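Brerkeck nimmt Strickwaren mit Zopfmuster ins Sortierprogramm auf

1. April 2018

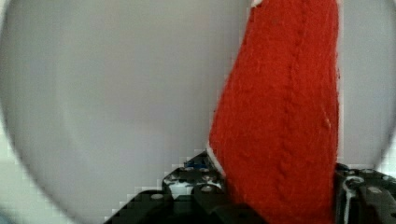 Wie werden Strickstrümpfe und Mützen nach der Saison eingelagert?
Flach liegend, nach Farbe getrennt und ohne Knick im Zopfmuster, bei gleichbleibender Luftfeuchte und ohne Tageslicht.

Das Textillager Brerkeck hat sein Sortierprogramm für Saisonware erweitert. Neben glatter Maschenware werden nun auch Teile mit plastischem Muster einzeln geprüft, darunter rote Strickware mit Zopf und weißem Besatz. Erfasst sind bislang 2.085 Stück, davon 1.561 ohne Beanstandung. Der Rest geht zur Nachbearbeitung an die Näherei Arholm.

Geprüft werden Maschenbild, Nahtverlauf und Sitz des Besatzes. Beim Zopf gilt der Übergang zum glatten Grund als kritische Stelle, weil sich dort gezogene Fäden am ehesten zeigen. »Ein Zopf verdeckt viel, aber an der Kante sieht man den Fehler sofort«, sagt Liesl Berchtold, bei Brerkeck für die Warenprüfung zuständig. Weißer Besatz wird getrennt bewertet — er nimmt in gemischten Kartons leicht Farbe vom roten Grund an.

Gepackt wird in Kartons zu je 16 Stück mit Zwischenlagen aus säurefreiem Papier. Die frühere Praxis, Strümpfe und Mützen gemeinsam zu rollen, ist aufgegeben. Gerollte Ware kam häufig mit Liegefalten aus dem Lager und musste vor der Auslieferung gedämpft werden. Für die neue Packweise wurden über 108 Regalfächer umgebaut und mit flachen Einlegeböden versehen.

Rigoberto Villanueva, Leiter der Lagerplanung, rechnet mit einem höheren Platzbedarf, dem ein geringerer Aufwand beim Dämpfen gegenübersteht. Die Etiketten tragen künftig Farbe, Musterart und Besatz in einer Zeile, Kürzel entfallen. Die Auslieferung an den Händler Ferkwood beginnt im September. Kartons mit älterer Kennzeichnung werden bis dahin weiter angenommen und bei Eingang umetikettiert.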